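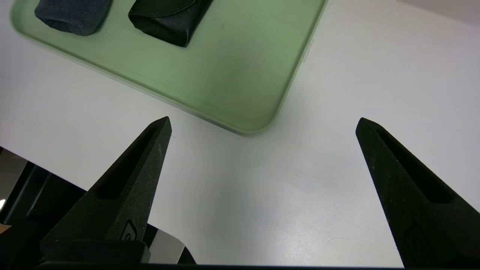 Where should keys and gloves go when you come in the door?
Put them in the first spot your hand reaches after the door closes, even if it's an ugly spot, and make it nicer later.

It took me most of my adult life to arrive at that answer, and I got there by way of a great many lost gloves. I live in an old row house on Kotley Street in Budcombe, with a front hall so narrow that two people taking off their boots have to take turns. For years I treated that hall as a place to get through as fast as I could. Everything I carried in came along with me, a little of it dropping off in each room, so that by suppertime my scarf was on the stairs, the mail was on top of the bread box and my keys were (this happened more than once) in the refrigerator, next to the eggs.

Last winter I went looking for people who think about this sort of thing for a living, and that's how I ended up drinking barley tea with Haruna Kobori. She has spent 13 years helping families settle into new houses. Movers bring the boxes in and drive off, and then Haruna comes over and stays a few days, finding out where everybody's things want to live. She starts with the hall every time, before the kitchen, before the beds are even made up, and she starts by asking the family to go outside and come in again.

"Come in the way you really come in," she tells them. "With the groceries. Annoyed."

Most people, she told me, will politely hang up a coat the first time because she's watching. So she sends them out a second time and a third, and by then somebody is tired of the game and slings a bag at the radiator, and she makes a note of the radiator. If there's a shelf to be put up, it goes there. She has seen very handsome benches with cubbies underneath, ordered at great expense, standing four feet past the place where the shoes come off, and she feels sorry for them the way you'd feel sorry for a wallflower at a dance.
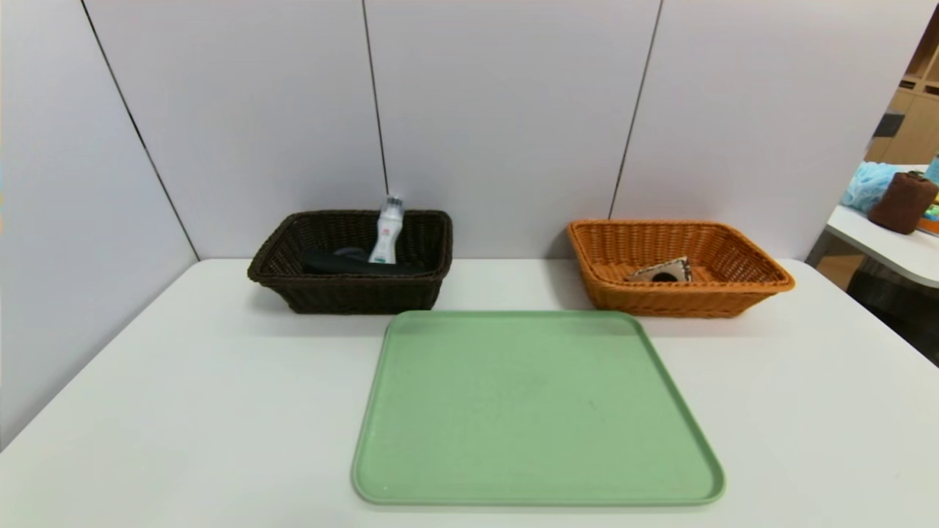
The other thing she believes in is giving each person one container and letting them alone about it. She doesn't care if it's a basket or a cake tin. Children in particular will keep a basket going very happily if no grown-up ever tips it out to see what's in there, and she has a soft spot for one small boy who kept a pine cone, a tape measure and half a sandwich in his for the whole month of April. The sandwich was found in the end, of course! But his mittens were in there too, both of them, every single morning, and his mother decided she could live with that.

I asked her what people get wrong, and she thought for so long that I finished my tea. Lids, she said finally. People love a lid because it hides the mess, and then they set the mail on top of the lid, and a week later the hats are under the mail and might as well be in another county.

From Haruna's I went over to Murakami, the hardware store at the bottom of the hill, where Toshio Nishimura has been behind the counter since the days when you could still buy a single screw wrapped in newspaper. Toshio sells hooks. He sells plenty of other things, but hooks are what he likes to talk about, and he'll lay a row of them out on the counter for you whether or not you came in for a light bulb. His favorite is an iron one called the Tukus, with a short fat peg that a collar can't slide off and a rounded tip that won't poke through a knit hat.

His advice is to hang them lower than you think. People hold a hook up at eye level because that's where they're looking, and then they wonder why they're tossing their coats over the banister. Chest height is better, and for a child, the child's own chest height, with the understanding that you'll be back in a couple of years with a screwdriver and some filler. He also says to leave one hook empty for company. I've done this, and I can't tell you how pleasant it is to have a guest look around for a place to hang a wet raincoat and find one right there.

We got onto trays after that, because I had admitted to owning a very tippy bowl. Toshio is against bowls for small things. In a bowl everything slides down to the middle and you have to dig, and with a flat tray you can see it all at once. He likes a raised edge, something you can pick up in one piece and carry to the sink when it gets gritty.
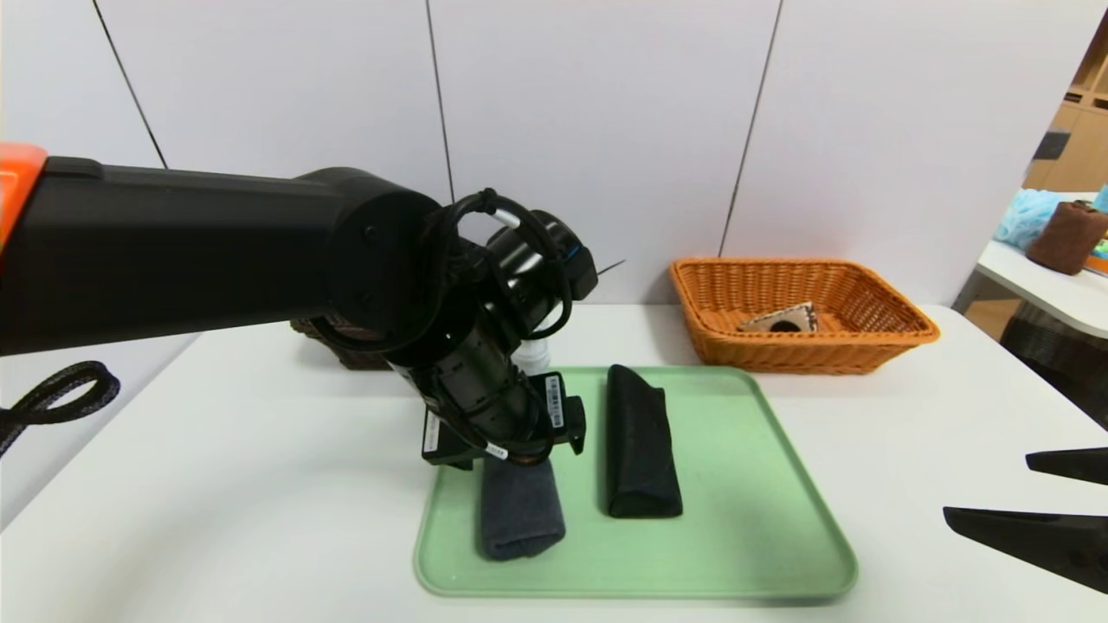
A folded dark gray cloth and a folded black one on a light green tray.

I bought a tray that same afternoon and a pair of hooks, and then I went home and did what Haruna's families do. I went out and came in again. It's a strange feeling to stand on your own front step in the cold with a bag of onions, waiting to be natural. The woman across the street waved, and I waved back with the onions. On my third try I let go of my keys without thinking, and they landed on the top of the old sewing machine case that I'd been meaning to take to the attic since we moved in. So the case stayed, and the tray went on top of it.
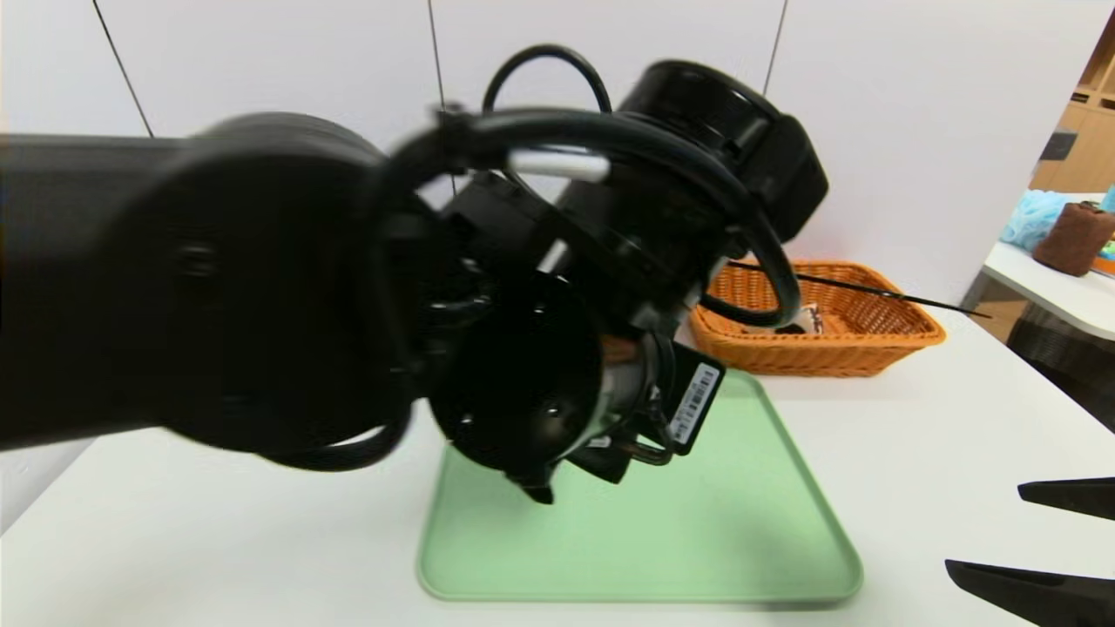 There were setbacks, and I'd be leaving something out if I made it sound easy. For the first two weeks I kept walking straight past the tray with my keys in my hand, all the way to the kitchen, and had to turn around and walk back. My husband, who had not been consulted, used it for batteries. Then the seed catalogs started coming, and for a while the whole arrangement disappeared under tomatoes. Haruna had warned me about that. Any flat surface near a door fills up, she says, and you have to clear it on some regular occasion you already keep, so I do mine while the kettle's on after supper.

By spring it had mostly taken. I noticed it one morning when I was late for the 8 o'clock bus, picked up my keys and both gloves without breaking stride, and was halfway down Kotley Street before I realized I'd left my lunch on the stairs. I've been wondering since then whether there's room for a third hook.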